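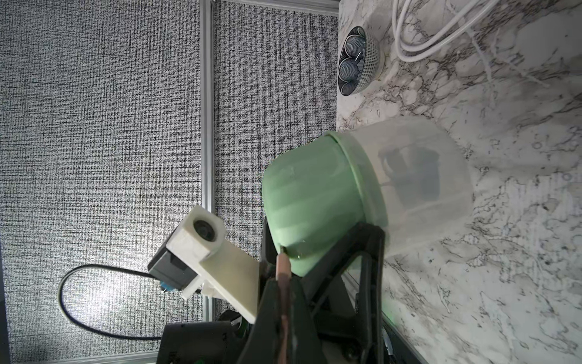
### 4.2 What the stop forms leave out

So I spent most of August reading stop forms from the Pornutau police, and I want to talk about the box at the bottom marked "reason for stop," which gave me more trouble than everything else put together. The state asks for a reason. It doesn't say how long the reason has to be, or whether it has to make sense to somebody who wasn't there (me, for example, at eleven at night with a cold coffee).

My sample was 221 forms, all of them pedestrian stops. I read each one twice, with a few weeks in between, and sorted the reasons into three piles: specific, general and blank. "Matched radio call, red jacket, heading north on foot" went into specific. "Suspicious" went into general, and so did "known area," which I still can't quite parse! When my two readings didn't match, Petro Zakharchenko read the form cold and his call was the one we kept.

The general pile came to 63 forms and the blank pile to 36, leaving 122 that I'd call specific. Before anybody gets too cheerful about that last number, I should say I was generous. A form got into the specific pile if it named one thing the officer saw or heard, even a small one. A tougher reader would move a good handful of those over, and I'd have a hard time arguing.

Now, who ends up in which pile? I went in expecting the blanks to cluster with a few officers, the way late library books cluster with a few borrowers, and they don't. They're spread across all 3 patrol districts and all the shifts. What does cluster is the general pile. Those forms come mostly from evening stops near the Ollau bus station, and the people stopped there are younger than in the rest of the sample. I can't say from the forms alone whether the officers had weaker reasons there or were just busier and wrote less. I lean toward busier, Petro leans the other way, and we've agreed to leave it open until we have the dispatch logs.

The forms also record race as the officer perceived it, with no check against anything else. Kravchuk makes a good case that this is the right thing to collect if what you care about is how people get treated, and I agree with her. But it does mean I can't line my counts up with census counts and call the gap a finding, so I haven't done that anywhere in this paper (I did do it in an early draft, and Pater was right to object).

As Figure 3 would be pretty crowded with every category in it, I've folded the rarer ones together there and kept the full breakdown in the appendix.

**Figure 3.** Reasons given for pedestrian stops, Pornutau, by pile: specific, 122; general, 63; blank, 36.

One last thing on method. I didn't count spelling, grammar or handwriting against anyone. A couple of the messiest forms in the set were also the most useful, with arrows and little maps in the margin, and I wish the form had more room for that kind of thing. The next section takes up searches, where the boxes are bigger and the answers get shorter.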